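The Lullton Kitchen Table Gallery
Mar 17, 2021

Hi everyone, and welcome to the page I kept promising and kept not making! If you've been over to our place in Lullton lately you know the big table has taken over my life. It's where I bake, sort, fix, fold and spread out whatever I'm in the middle of, and since we moved the old one out to the garage I've finally got a surface I like looking at. So this is a little gallery about the table and the stuff that lands on it — mostly food, some clutter, a few notes for anybody who asked me where I got what.

Quick background for the folks who are new. Anežka Brabec (my neighbor, two doors up) was clearing out her mother's house last June and had this table sitting in the hallway with a blanket over it. I'd been saving for a new one and had 1000 set aside, and she wouldn't take even half of that. We carried it down the street ourselves, stopping at every driveway to switch sides. My arms hurt for a week.

The hardest part was picking what goes with it. I went through a phase of wanting a runner, placemats, a fruit bowl, the whole catalog look. I bought the Garnton runner, used it for one dinner, and spent the rest of that evening smoothing it flat every time somebody reached for the salt. It lives in a drawer now. Mansa Kpodo wants it for her sideboard and she can have it, she just has to come over and get it (Mansa, I'm serious, it's in a bag by the door).

Chairs are still a mess. Two match, the others are from the Vaněk shop on the corner, and one of those rocks if you lean left. I keep meaning to glue a felt pad under that leg. If you get the rocking one at dinner, you also get first pick of dessert, so I don't want to hear any complaining!

Okay, on to the table.

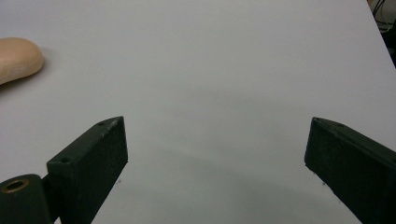 I'm a wiper. Crumbs drive me nuts, and with a top this pale they've got no place to hide, so I go over it with a damp cloth after every meal and then again before bed if I've been baking. Anything tan or peachy looks great against it, too — see the soft, puffy-looking shape up in the left corner, with the paler speckles on top? That's the color I want for the seat cushions. I've been carrying paint chips around to match it and so far they've all come out too pink or too yellow. A few tiny specks still show on the tabletop, and I'm trying to be a grown-up about that.

A few answers, before I get the same emails again. I use plain dish soap and warm water, no spray. Hot pans go on a trivet, always, even when you're in a hurry. Pens stay in the jar, and the kids' markers stay in the other room until I trust everybody a little more.

Next up for this page is the shelf from Rasen, which is still in its box in the hall. I need a longer drill bit and a free afternoon, and then I'll post it.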